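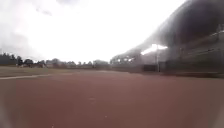 Running surface and inner edge, seen toward the far end of the grass area.

Trarnano Track Renewal: Progress Report to the Gaterier Fund
Reporting period: September
Report date: 04/10/2025
Prepared by: Arnout Baert, project lead

1. Status

Work is on schedule. The grant covers cleaning, repair and re-marking of the running surface, repair of the inner edge, and reseeding of the grass along it. The survey phase closed in September. Cleaning is complete on the first section and has started on the second. No repairs have been made to the surface itself, and none were planned for this period.

2. Surface condition

The surface was surveyed on foot in 6 sections. The main findings are fading, fine dust held in the texture, and small light flecks that were logged as wear and not as damage. Color is uneven between sections, which has no bearing on use. Hendriks, the survey contractor, recorded seven soft spots, all of them in sections 4 and 5. Each was marked on the plan and will be opened up before patching so that the base can be checked. If the base is sound, the patch goes in the same day. If it is not, the spot is handed back to Hendriks for a written recommendation and the patch is held.

Drainage was tested with a hose at the low points of sections 2 and 5. Section 2 cleared within the time set in the specification. Section 5 did not, and will be tested again after cleaning, as the slots may be blocked with silt.

3. Inner edge and grass

The white edge between the running surface and the grass follows the curve as drawn. It was checked against the original setting-out plan with a tape and string line, and the differences found were within tolerance.
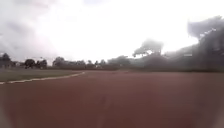
Over a length of 300 feet the grass has grown up against the edge and needs to be cut back before the line can be repainted. The cutting will be done by hand, as a powered edger would chip the paint that is still good. The grass is short and level enough to keep, so the earlier plan to strip and re-lay it has been dropped. Reseeding will be limited to thin areas.

4. Budget

Spending in the period was $1,384, all of it on the survey and the first cleaning visit. The saving on the grass has not been worked out in full. We ask that it be held under the same grant heading until the base under the soft spots has been checked. A revised cost table will follow with the next report.

5. Risks

Patching and line painting both need a dry surface. Girniteck, the patching contractor, can move its start date by one week without charge. A longer delay would push the line painting into spring. Athletics sessions continue on the sections not being worked on, and the clubs have the closure dates in writing.

6. Next period

Finish cleaning sections 2 to 6.
Repeat the drainage test on section 5.
Open and inspect the soft spots in sections 4 and 5.
Cut back the grass along the inner edge.
Agree line paint type and color code with Girniteck.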